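Vekier hand gripper pair, after a term with our robotics club

Got two of these for the club in January, one for each hand, and meant to write it up ages ago. Quick version then. Good bit of kit, daft instructions, buy spare pads.

Who it's for. School and community clubs doing the picking-and-sorting challenge, or anyone who wants students to feel what a two-finger gripper can and can't do before they write a line of code. You hold it, you squeeze, the jaws close. Our lot are mostly 14 and up. Smaller hands found the squeeze stiff at first.

Build. Black arms, blue ribbed pads, screws at the joints. Arms feel solid. We had a Wurach set before and the joints went sloppy by half term, none of that so far. Did have to nip up a screw on one of ours. Allen key is in the box, under the foam, took us a while to find it.

Grip on hard things: fine. Cups, blocks, tins, no complaints. Very smooth stuff needs the pads wiped first.

Grip on soft things is the real test and why we bought them. Our project is bag sorting. Plastic bags and wrap out of a pile and into a basket, one at a time, no fingers. Sounds easy. Isnt. Bags fold, slide, come up in twos. The ribs on the pads do help, a decent pinch on a crumpled bag holds better than anything else we've tried. Flat film still a pain, you end up chasing it across the cloth.
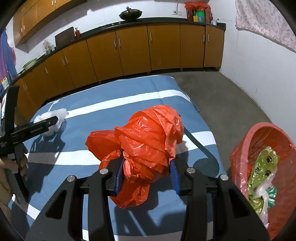
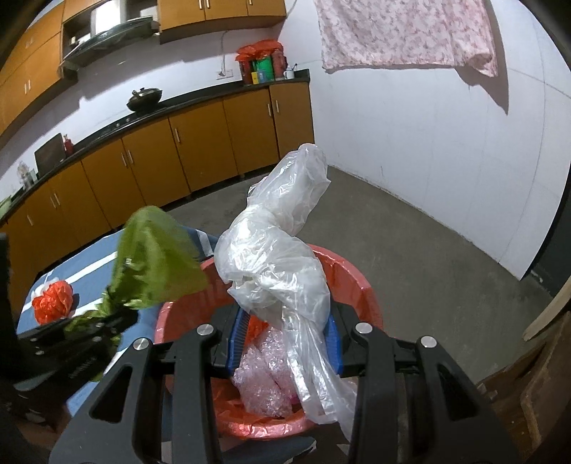
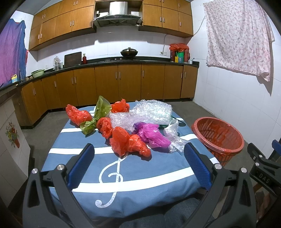

Bag sorting with the blue pads, kitchen set-up, striped cloth.

Two people or two hands both work. We tried it each way. Two hands is better for teaching I think, the students have to plan which side goes first and they start talking about it out loud, which made the write-up much easier to mark. Jaws do knock together if you both go for the same bag. No harm done, just noisy.

Cloth under the pile matters more than I expected. On a bare worktop the bags skate off. Put a cloth down, any cloth.

Things I'd change. The handle gets sweaty after 50 minutes or so. Instructions are a single folded sheet, diagram 3 is upside down in ours. The pads are glued and not clipped, so when one goes you're scraping. Ferraro do a softer pad that fits with a bit of trimming, we've ordered some, will update if they're any good.

Noise: hardly any. One of the students wears Oladance earphones the whole session and says she can still hear the click when the jaws shut, so there is that.

Price. We paid 2640 for the pair with the case, out of the club grant. Not cheap. The case is nice but I'd of gone without it and had more pads. If you only need one gripper see if they'll split the set, they wouldn't for us.

Delivery fine, box a bit squashed, contents ok.

Would I buy again, yes, for a class that's actually going to use them every week. For a one-off open day, borrow some. Four stars, loses one for the glued pads.

Edit: asked Vekier about clip-on pads, got a reply the same afternoon. "Under review". Will chase them after the holidays.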